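Search this site Enter keyword Go

Husska pulls away in third quarter, beats Flornitz by 11

Husska switched to a zone defense after halftime, held Flornitz without a field goal for almost 5 minutes and won 97-86 at Niltumeo Hall to take first place in the summer league standings.

The two teams came in with the same record. Husska now leads by one game with two to play and holds the tiebreaker, having also won the first meeting. Attendance was 1,253.

Flornitz controlled the opening quarter with a simple high ball screen. Point guard Edin Spahić used it on nearly every trip, and Husska's centers stayed back near the rim, which left him open at the elbow. He scored on his first four attempts and Flornitz led 27-24 after one.
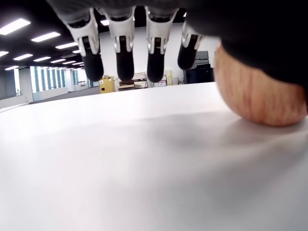
Husska coach Bernardo Mendes changed the coverage early in the second quarter and had his big men step out to the level of the screen. The adjustment slowed Spahić but opened the roll to the basket, and Husska picked up three fouls in quick order trying to recover. Flornitz missed most of the free throws that followed. A corner three by Chiến Ung just before the horn put Husska ahead 47-46.

"We were trading one problem for another," Mendes said. "The help was arriving, but it was arriving from the wrong side. We talked about it at the half and decided to stop guarding the screen altogether."

The answer was a 2-3 zone with the top two defenders spread wider than usual. It gave up the middle of the floor and took away the passing lanes to both wings. Flornitz had prepared for man-to-man and spent several possessions moving the ball around the perimeter with no one at the free throw line.

By the time forward Horácio Ramalho began flashing to the high post, Husska had scored on six straight trips and led by eight. The run was built mostly on defensive rebounds and early offense. Ung pushed the ball up after each miss and found shooters before Flornitz could match up.
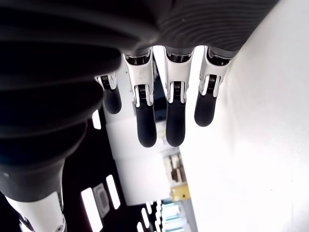

Ung finished with 11 assists and two turnovers. He made five three-pointers, three of them in the third quarter, when Husska outscored Flornitz 28-20.

Ramalho was the most effective Flornitz player against the zone once he got the ball inside it. He caught at the foul line, turned and either shot over the back row or passed down to the baseline. Flornitz cut the lead to four midway through the fourth quarter on one of those passes.

Husska called timeout and went back to man-to-man for the next two possessions. Both ended in contested jump shots late in the shot clock. Mendes then returned to the zone out of a dead ball, and Spahić threw the next entry pass away.
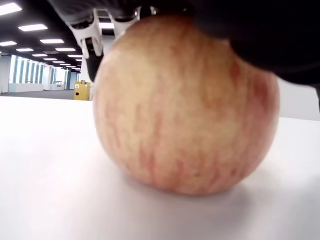 Flornitz coach Vitória Sequeira said her team had walked through zone offense at its morning session but only in a half-court setting.

"The spacing was fine when we got to it," Sequeira said. "We got to it too late in the clock. You can't start the first action with eight seconds left and expect a second one. That part is on preparation and I'll take it."

Sequeira also questioned the allocation of timeouts in the first half. Flornitz was told by the scorer's table before the break that it had used both, and her staff's sheet had it using one. The officials reviewed the score sheet at halftime and let the table's count stand. Unused first-half timeouts do not carry over under league rules, so the count had no effect on what either team had available later in the game.

There was one other delay. The shot clock above the west basket failed to reset after an offensive rebound in the third quarter and the officials stopped play to correct it. Flornitz kept possession with a partial reset. The clock ran normally from there. 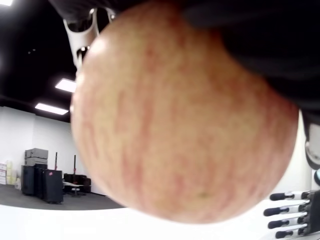 Rebounding was close to even. The larger gap was at the free throw line in the second half, where Husska rarely missed and Flornitz seldom went. Against man coverage in the first half, Flornitz had drawn contact on drives. Against the zone it settled for jump shots, and its trips to the line dropped off.

Husska used a seven-man rotation and closed with its starting group. Flornitz went nine deep, although two of the reserves played only in the second quarter while Ramalho was on the bench with his third foul. He returned to start the third and finished with four.

Spahić led Flornitz in scoring but had only one basket in the third quarter. He said the wide alignment at the top of the zone made it hard to split the two guards off the dribble.

"Usually there's a seam in the middle and you go," Spahić said. "They let me go, and then the center was already standing where I wanted to stop."

Husska plays at Aliyu next. Aliyu runs more of its offense through the high post than any other team in the league and beat Husska's zone in their first meeting this season. Mendes said he had not settled on a base defense for that game.

Flornitz is home against the same opponent to close the regular season in August. It needs to win both remaining games and have Husska lose one to finish first outright. The top two teams host the semifinals.

COMMENTS

baseline_bill
The timeout thing happened to us in the spring too. Somebody needs to show the count on the scoreboard.

Marta K.
Good write-up. Would have liked a full box score with it.

oldpointguard
Two days of practice against a 2-3 and Flornitz wins this. Put Ramalho at the line from the first possession of the half and leave him there.

hallrat97
West clock has been sticking since the playoffs last year. Same basket every time.

Marta K.
Anyone know what time doors open for the Aliyu game?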